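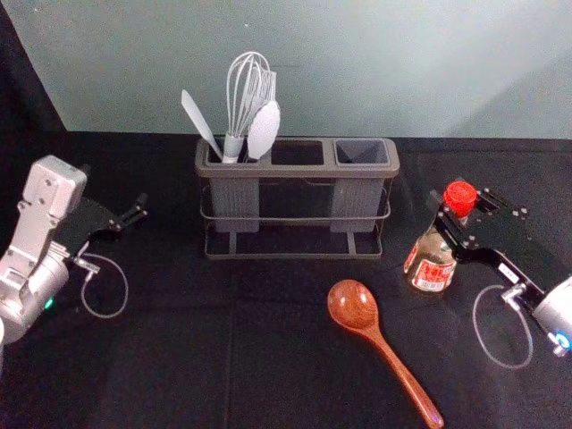 Utensil holder, bottle and wooden spoon on a dark cloth.

The Prutstead Exchange opened at nine, and by ten past there was a line down the steps. Līga Tamošiūnaitė stood in it with her father's coins in a sock inside her coat. She had counted them at the kitchen table the night before. There were 18.

The man in front of her had a folding chair and a radio. The radio said the central bank would hold its rate, and then it said the bank had made no statement.

"They'll close the window at noon," the man said. "They did it yesterday."

"Yesterday they ran out of notes," said a woman farther up.

"Same thing."

Līga had bought bread on the way, and the price had been written on a strip of tape stuck over another strip of tape. In September the loaf had cost a third as much. Her rent was due to Mathew, who owned the building and two others on the street, and who had stopped taking transfers. He wanted paper money or metal. He had told her this on the stairs, looking at his shoes.

The board above the door gave the buying price for an ounce of gold in marks. It said 244 when she joined the line. It was an old board with plastic numbers, and a boy came out with a pole to change them. At half past ten he made it 251. Several people left the line then. They thought it would go higher, and they went home to wait.

Līga stayed. The rent did not depend on what they thought.

Her father had started buying the coins when he worked for Pandutel, laying cable out past Brurnaswood. He bought one whenever there was overtime. Her mother called it the dentist's drawer, as if he were saving up teeth. He never sold any. When the first currency was replaced he took the coins out, looked at them and put them back. When he got sick he told Līga where the sock was, and also where the furnace key was, in the same voice.

By eleven the board said 270. The man with the chair folded it up.

"You're selling at that?" he asked her.

"Two of them."

"Wait a week. You'll get double."

"Then I'd owe double."

He thought about it. "Maybe," he said, and moved up a step.

Inside, the room smelled of wet coats. The clerk weighed each coin, wrote the weight on a card and turned the card around for her to read. She checked it against the paper in her father's handwriting. The weights matched.

"The price is 306," the clerk said. "It changed while you were coming in."

"Then I'll sell one."

He slid the second coin back under the glass. She put it in the sock and tied a knot in the top. He counted out the notes, which were new and stuck together, and she counted them again with her gloves off.

Outside, the boy was back on the steps with his pole. The line was almost twice as long as before. The man with the chair had gone in and come out again, and he was sitting on it at the bottom of the steps with the radio off.

"Did you sell?" she asked.

"No."

She walked up the hill to Mathew's building and rang his bell. He came down in his socks, took the money and wrote her a receipt on the back of an envelope. She asked him to put the date on it, and he did.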